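2021-02-10
by Tincuța Matei
3 min read

Baseboards today! I've been putting this off since July, when I painted the bedroom and told myself I'd get to the trim "next weekend" (ha). But the bed is pushed out from the wall because the new rug is coming, and once it's back it isn't moving again for years, so it was now or never.

I started with the vacuum, the little Bullow with the brush end, and got up a frankly embarrassing amount of fluff. Then I filled the small bucket with warm water and a squirt of the Brostis soap, the one that smells like oranges, and got down on my knees. My sister says to use a sock on your hand. I tried the sock. The sock slides around and you end up washing the floor with your wrist, so I went back to a plain white cloth and that was fine.
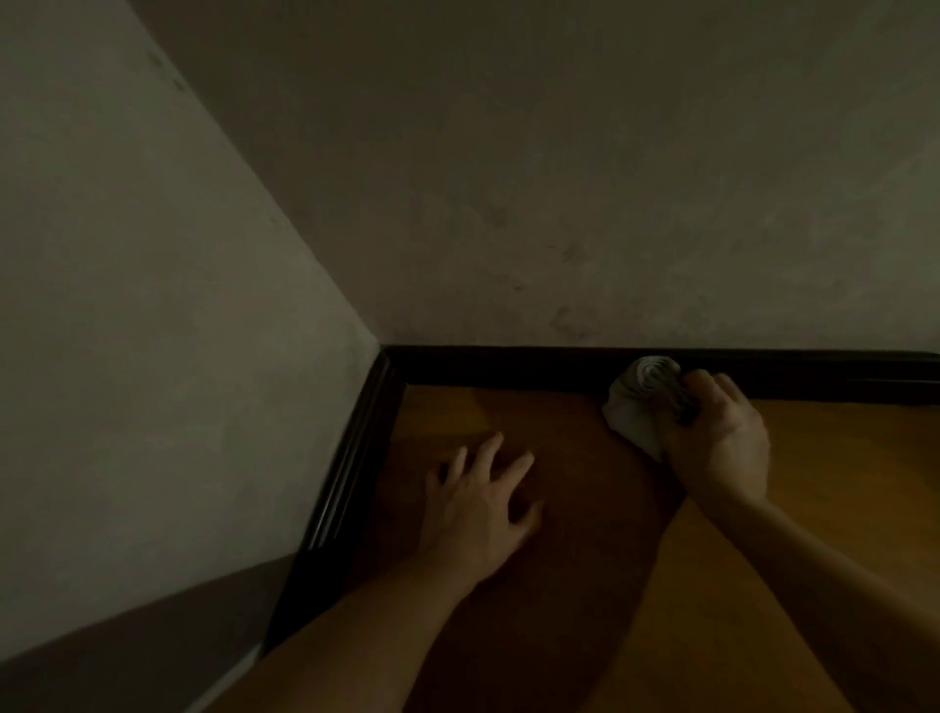 The worst of it is that skinny molding along the top. Dark trim looks so smart when you're standing in the doorway, and then you get your nose down next to it and every speck has settled on that ledge. I did the flat face first, pushing hard, and then came back with a fresh fold of the cloth for the top edge. Wring it out more than you think you need to, too, or it drips down onto the wood, and I am NOT refinishing that floor again. The last time took a whole can of Ekurex and we slept on the couch for 2 nights with the windows open.

I put a podcast on, a 60 minute one about a shipwreck, and figured I'd be done before the end. I was not done before the end. I wasn't even past the closet! Some of that was tea, and some of that was me finding a box of old letters behind the nightstand and sitting there reading them with my legs going numb. There was one from Grandma with a recipe for plum dumplings that I'd been sure was lost, so I'm counting that as a household task as well.

By the time I got back to it the light was going and I couldn't be bothered to get up and find the lamp. Corners are mostly by feel anyway. You bunch the cloth up, jam it in as far as it'll go and sort of twist, and lean on your other hand so your back doesn't give out.

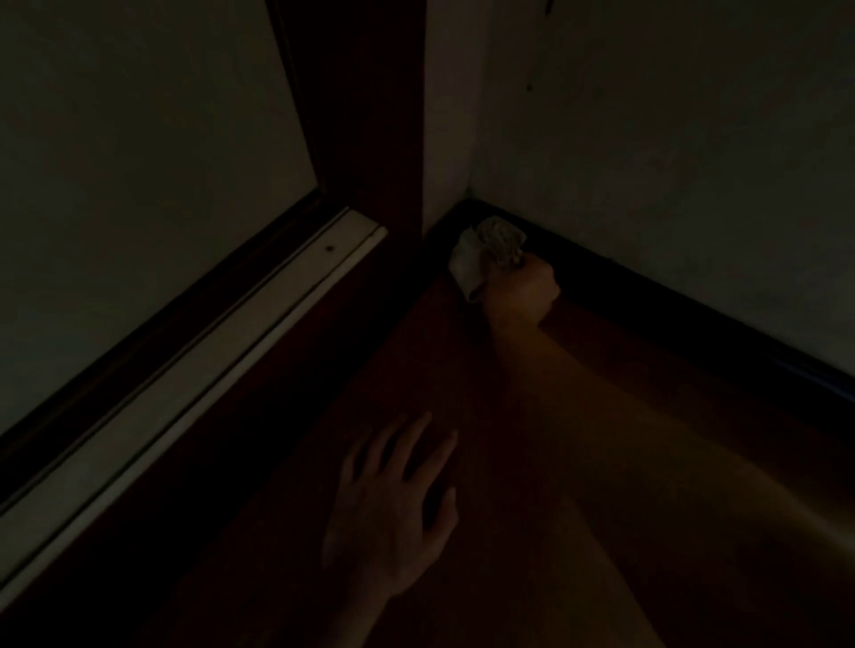
Must remember to buy one of those foam kneeling pads, the kind for gardeners. My knees are making a noise on the stairs that I don't care for. Carré had them by the register last time I was in, next to the seed packets, and I walked right past like a person with young knees.

I still haven't done the bit behind the radiator. I had a look with the flashlight and there's a pen down there, and possibly an earring, and I closed my eyes and left it all for tomorrow. Also the hallway, which has the same dark trim and gets all the shoes. Maybe I'll do one wall a day and not make such a production out of it.

Soup for supper, the end of the lentil one with too much cumin. Rug is supposed to come before 9 in the morning, so early bed.

Contact | © Tincuța Matei | Back to top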